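Returns shop is bringing in robot handling, what happens to our jobs and what should I be asking?

Posted by Mieke Cuypers, 21 April 2026
Filed under: Work and pay / Changes at work

Hi all, long post, sorry in advance. I've been in returns and resale at Skandbridge (the Starnden building) for six years, mostly bags and small leather. Stuff comes back from the stores, we take it out, look it over, check the zips and the stitching, decide if it's good to resell, and repack it. On a normal week it's 2000 items for our section and in the run after Christmas it's 3000, and everybody's wrists know the difference.

In February they told us part of the job is going to be automated. The robots don't know how to handle a bag yet, so for now a few of us from the floor have gone onto what they call the teaching crew. You wear a camera on your head, you work with the hand-held grippers, and you do the same kind of handling over and over so there's something for the robot to learn from. I said yes mainly to get off the packing line for a bit.

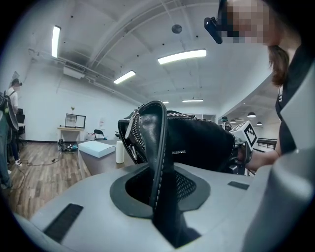 My skill is in my fingers, and I never had to put it into words before now. With a bag you feel whether a zip is going to catch before you've really pulled it. You feel if the leather has gone stiff at the corner. Now all of that has to go through a big grey gripper, and you find out pretty quickly which bits of a bag are a nuisance. Zips like the one on the black bag there, with two pulls dangling at the same end, are my least favourite because you want to pinch one and leave the other alone. By hand I'd do it without looking. Handles are lovely in comparison, anything with a nice rounded top handle is easy to plan for.

The work itself is alright, I should say that. It's quieter than the line and people talk to each other. My arms get tired in a different spot (the top of the forearm instead of the thumb), and I go home with a bit of a headache some days from the thing on my head, which I've mentioned to my lead and she wrote down.

What bugs me is that I'm still on my old rate and my old job title. We do a count sheet at the end of the shift, and last month my total was 809. No one can tell me if that's good, bad or normal. On the line I knew my number and I knew what it meant.

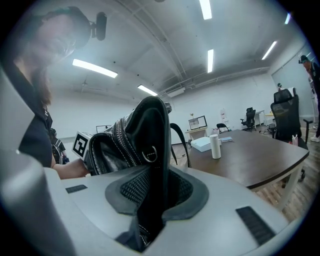
Then there's the question of who gets to be on the crew at all. It's the people with tidy habits who get picked, and the older hands who are just as good but slower haven't been asked. And it does take more than one of you. With a bag like that black one, with the thin strap hanging off its ring, I'd want a second person's hand in there at the bag while the gripper has it. So they clearly need people now. I just can't get a straight answer about after July, when the first proper stations are supposed to go in.

So I suppose I'm asking three things. Should I be pushing for a different job title or rate while I'm doing this? Do I have any say in what happens with the footage from my head camera? And has anyone been through this and come out the other side with a job they liked? We don't have a union, there's a staff group that meets when someone remembers to book the lunch room.

Thanks for reading all that!

hidstead_nights

Take the redundancy if they offer it. They'll keep you as long as they need you and then it's see you later. Happened to my brother in law in a bottling plant.

dimaculangan

Bit gloomy from the person above, though I get where it's coming from. I can only tell you how it went at my place. We're a parcels warehouse out near Hidstead, 200 of us on the books, and we got robot sorting arms three years ago. I was on the floor then and I'm still there now, in a different spot.

On pay and title, ask now and ask in writing. A short email is plenty. Say what you were hired to do, say what you've been doing since February, and ask whether it's temporary, what the end date is and what role you go back to. My mistake was having a good chat with my manager in the corridor, thinking it was sorted, and then he left. I had nothing to show the new one and it took me the better part of a year to get regraded.

On the count sheet, ask what it's used for. Ours turned out to be for the engineers and had nothing to do with how we were rated, but we'd all been racing each other for weeks, and the rushed ones were the ones that got thrown out. I'd slow down until someone tells you otherwise in plain words.

The headache I'd take more seriously than you seem to be. Tell them every time it happens. Ask if the strap can be adjusted or if you can swap out for part of the shift. We rotated every hour on anything worn on the head and it helped a lot.

As for liking it afterwards, I look after four of the arms now. When one gets stuck on something floppy or shiny I go and sort it out, and I know the freight well enough to guess what it's choked on from across the aisle. I miss the old crew, to be fair. There were nine of us at that end and now there are three, and the others went to dispatch or left. Some were happy about it and some weren't. Lunch is quieter.

If I were you I'd ask about the July stations specifically. Who's going to mind them, is there training, and do the teaching crew get first go at it? And put in a word for your slower mates while you're at it, because a person who knows bags is exactly who you'd want standing there when the thing gets a zip wrong.

packing_tape_queen

Agree with the email. On the footage, ask HR for the privacy policy and anything you signed when you joined the crew, then read who can see it, how long they keep it and whether it leaves the company. The rules depend on where you live so your local privacy office is the one to ring, they were really helpful when I had a thing with dash cams. Also find out whether it's recording on your breaks! I just take mine off and leave it on the table.

Mieke Cuypers

Thank you both, the email is half written. I didn't know you could ask about rotating, so that's going in too. I'll come back and say what they told me.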